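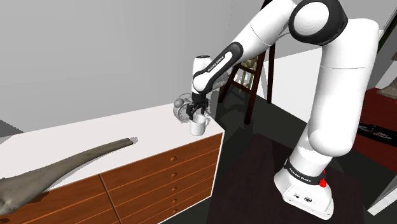
Oakley Community Pottery Studio
Minutes of the September members' meeting

Meeting opened at 7:05 p.m. Lourenço Paiva in the chair. Joaquim Pinheiro took the minutes. Apologies received from the Moden Street group, who had a class running.

1. Minutes of the last meeting
Accepted with one correction. Under item 4, "glaze delivery" should read "clay delivery."

2. Matters arising
The back door lock has been replaced. New keys are with Joaquim and must be signed for. The old keys should be handed in even though they no longer work.

The leak over the damp cupboard was patched in August. No further drips reported. Lourenço will look at it again after the first heavy rain.

3. Money
Balance in the main account is $2457. The electric bill for the summer came to $486 and has been paid. Lourenço noted that both bisque firings in July were run half full and asked members to wait for a full load unless a piece is needed for a show.

Shelf fees were discussed. Agreed to leave them as they are until spring.

4. Kiln
The large kiln is firing cooler on the bottom shelf than on the top. Two members lost glazes to this in August. Joaquim has ordered 3 new elements from Kondholm and expects them before the end of the month. Until they are fitted, the bottom shelf is for bisque only. A sign will go on the lid.

Cone packs are to go on every shelf for each glaze firing, and the results are to be written in the kiln book. Several pages of the book are blank for July.

5. Questions from members
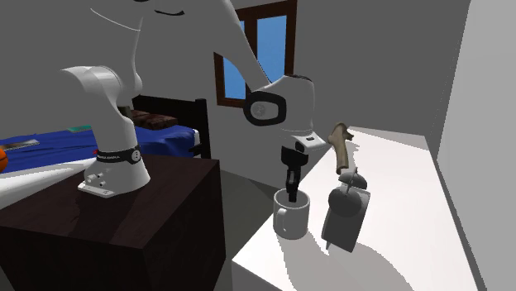

Can members fire work made at home in the studio kiln?
Work made at home is accepted if the clay is on the studio list and the piece is bone dry when it comes in. The clay name and the member's initials must be scratched into the base. Home work is charged at the guest rate.

It was asked whether the guest rate also covers family members. It does, if a member brings the work in and fills out the form.

A further question was raised about outside glazes. Lourenço said these need a test tile first, fired on a waste slab. The tile stays at the studio with the recipe or jar label written on the back.

6. Mug sale
The sale will be held in the front room again, with tables set up from 9 a.m. Each member may enter as many mugs as they like, but Joaquim needs the price list a week ahead. Stickers go on the base. Anything with a crack in the handle join will be taken off the table, including hairline cracks.

There was a long discussion about packing. Newspaper left ink on pale glazes last year. Agreed to buy plain tissue and small boxes from Stosia. 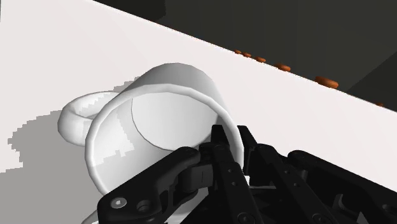
White mug on its side, handle to the left.

7. Clay recycling
The reclaim bins are full. Agreed that white and red clay must be kept apart and that plaster scraps must stay out of both. Pugging session to be arranged; a sign-up sheet is on the notice board.

8. Any other business
The radio in the wheel room is to be off by 9 p.m.
One pair of calipers is missing from the tool rack.

Next meeting in October, same time. Joaquim to send out the agenda.
Meeting closed at 8:40 p.m.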